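We use cookies to remember your settings and count visits. By continuing to read you accept this. OK | Cookie settings

Keeping the home computer and the Wi-Fi in order

By Kelechi Garba
2020-03-26

Most of these tips came out of setting up two work desks in a house in Gridutstead that was wired for one. The rest were sent in by readers after the December page on printers. They assume an ordinary router from the phone or cable company, a laptop or two, and no special tools beyond a screwdriver and a tape measure.

Where to put the router

Get it off the floor. A shelf at chest height in a hallway or living room works for most houses. Keep it out of metal cabinets and away from the microwave, the fish tank and the back of the television. If the cable comes in at one end of the house, buy a longer network cable and run it along the baseboard to a better spot. Measure the run first, including up and over door frames, and add a few feet. Our run came to 40 feet with the corners.

Flat cable goes under a rug, but don't put it where a chair rolls over it. Use plastic clips. Metal staples can nick the jacket, and the break is hard to find later.

If the router has antennas you can move, point one straight up and lay the other one over sideways. Try it for a day before changing anything else. When you change three things at once you won't know which one helped.

Restarting it

Unplug the modem and the router. Wait a full minute. Plug in the modem, wait for its lights to settle, then plug in the router. The whole job takes 15 minutes if you include walking around to check that everything has reconnected, and it should be done when no one is on a call.

Do not press the small recessed button on the back unless you mean to. On most models, holding it down wipes your settings and puts the router back to the way it left the factory. We have an Ellex, and its reset hole is right next to the power socket. A bit of masking tape over it took care of that.

Passwords

Change the router's admin password as well as the Wi-Fi password. They are two separate things, and many people only change the second. Four or five unrelated words make a good Wi-Fi password, easy to read aloud to a guest. Leave out the family name and the street number.

Write the passwords down if you need to, and keep the paper somewhere a burglar would not look for it. The underside of the keyboard is a poor choice. For everything else, a password manager is less work than a notebook once you have it filled in. Start with email and the bank. Add the others as you happen to log in to them.

If your router offers a guest network, turn it on and put visitors there, along with the TV, the speaker and anything else that talks to the internet but has no need to see your files.

Dust

Shut the computer down and unplug it. For a desktop, take the side panel off and lay the machine down outdoors or in the garage. Use short bursts of canned air and keep the can upright. Hold each fan blade still with a finger or a cotton swab while you blow. A vacuum cleaner should stay out of the case because of static, though it is fine for the floor and for the outside vents.

Laptops can be done without opening them. Blow into the vents in short puffs from a slight angle. Wipe the screen with a dry microfiber cloth first, then a barely damp one if there are still marks. No window cleaner and no paper towels.

Garba Jibrin wrote in from Clultham to say that he raises his laptop on two jar lids at the back, and the fan runs less. I tried it with lids from pickle jars. They slide, so put a dab of removable putty under each.

Photos and backups

Plug in an external drive, copy the whole photo folder to it, then open a few of the copied files to see that they are good. After that, compare the file counts on both sides. Mine was 2,664 on the laptop and two short on the drive. Two files had names the drive would not accept. Renaming them fixed it.

Label the drive with the month you last used it. Painter's tape is good for this, as it peels off clean. Keep the drive unplugged between backups, in a drawer that doesn't get hot. Things you could not stand to lose, such as tax papers and scans of birth certificates, should also have a copy outside the house. A sister's house will do, or an online storage account.

Don't sort photos and back them up on the same evening. Back up first, sort later.

Cords

Tag both ends of every power cord. Bread bag clips work, marked with a permanent pen. Use hook-and-loop strips for bundling, and coil the slack in wide loops. Keep power bricks where air can get at them, and never plug one power strip into another.

Spare cords go in a shoebox, one zip bag per type. Throw in a slip of paper saying what each one came with. Old chargers with cracked jackets should go to the electronics bin at the dump. The one in Butt takes batteries too, but tape over the terminals before you drop them off.

Calls from "technical support"

If someone phones to say your computer has a virus, hang up. Don't call back on the number they give. The same goes for a pop-up window with a phone number in it. Close the browser, and if it won't close, hold the power button down until the machine turns off. When you open the browser again, don't let it restore the old tabs.

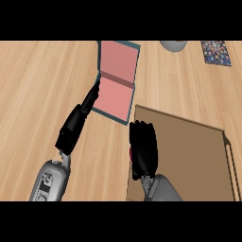

Pink pages and a dark teal cover on a light wooden tabletop.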